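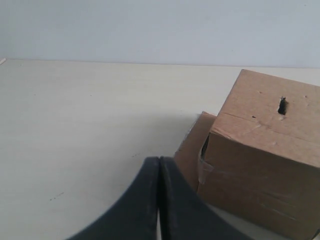 Reusing shipping boxes: how many trips can one carton take?
Packaging and Materials elective, final report

Search this site Enter keywords Go

1. What we wanted to know

Our department throws out cardboard boxes. Lots. Most of them only made one trip and look fine, or fine-ish. Question was simple: can you send the same box out again, and how do you tell from looking at it when its done?

Started with 80 boxes from the Thongdee stockroom. Brown corrugated, mixed sizes, all used once already. Threw out the ones with food in them and the wet ones. What was left went on the shelf by the window until we needed them.

2. Background (short)

Corrugated board is a wavy layer glued between two flat ones. Strength when stacking comes mostly from the corners and the upright walls. So a scratch on the top doesn't do much. A crease across a wall does. A hole depends where it is.

The course notes say more about humidity than we had time to get into. We kept the boxes indoors and left it at that.

3. How we looked at each box

Flat pale table against a plain wall, one box at a time. Plain background helps, the first set of photos was on a patterned floor and you couldn't see the dents at all.

What got written down:

- holes, where and what shape
- creases and fold lines that go across a face
- small dents, scuffs, scratches
- tape: is it still flat, is it lifting, does it go around the edge
- gaps where a flap or an edge has come apart
- loose pieces

There is a lot going on in the photo at the top. Torn dark hole in the top, edge all jagged. Scuffs and scratches. Tape low on the side, a bit wrinkled where it goes around the edge, and just above the tape a narrow gap where you can see into the dark inside. We'd mark that as a "repair or retire". The hole alone would be a repair. Hole plus gap is harder.

4. Grades

We started with 6 grades. Too many. Two people grading the same box never agreed on a 3 versus a 4. Went down to three:

Good: marks on the surface only. Send it.
Repair: one hole, or tape that has lifted, or one open edge. Fix and send.
Retire: crushed corner, wall creased all the way across, soft board, or more than one of the repair problems.

The last bit of Retire got argued over. One of us thinks two small problems far apart from each other should still be a repair. Left it strict for the report.

5. The trips

Each box got packed with the same load (paper reams wrapped in a towel, so nothing could shift) and carried on the campus van from Thongdee to the Culis building and back. There and back = one trip. Graded after every trip. A box came out of the test when it hit Retire.

Packing order was always the same: tape the bottom, load, fill the top gap with crumpled paper, close, one strip down the middle seam. In the early trips we skipped the crumpled paper and the tops got pushed in by whatever was stacked on them. Those trips are not in the results. Should have thought of that before starting.

6. What we found

Tape fails before board does, in most of the boxes. Old tape pulled off takes the top layer of paper with it and then new tape has nothing good to stick to. Leaving the old strip on and taping over it held better.

Holes in the top didn't grow much. We expected them to. A patch of cardboard glued inside was plenty.

Holes near an edge did grow. Edges get grabbed when people lift, fingers go in the gap, gap gets bigger. You could pretty much see where people had been holding it.

Small boxes lasted longer than big ones. Didn't control for the load properly so don't lean on this too hard, the big ones were half empty and sagged.

Flaps tore at the fold line. Once a flap is off you can use it as a divider or to patch another box, so we kept a pile. The pile got used up faster than expected.

7. Repair that worked

1. Trim the ragged edge of the hole with scissors. Don't cut into good board.
2. Cut a patch from a spare flap, bigger than the hole by two fingers each side.
3. White glue, patch on the inside, book on top overnight.
4. Open edge: glue a strip in the corner on the inside first, then tape on the outside, all the way around the edge and not stopping at it.

Paper tape did better than clear for step 4. Clear is fine for closing.

8. Problems

We ran out of glue. Grading by eye is grading by eye, and whoever graded last in the afternoon was tougher. Van load changed every time and we had no say in it. No real crush test, the press in room 101 was booked right through December.

Also we only wrote down outside damage for the first batch. Inside corners matter more then we knew at the time. If somebody picks this up next year, open the box and look in before you grade.

9. What should happen next

The stockroom is going to keep a shelf for Good and Repair boxes, grade written in marker on a bottom flap. Plurkudo, the student swap store, wants the Good ones for book orders. Bolance asked about them too but they need all one size and we can't promise that.

Grade sheet is one page, blank copies are in the folder next to the tape. Please put the scissors back.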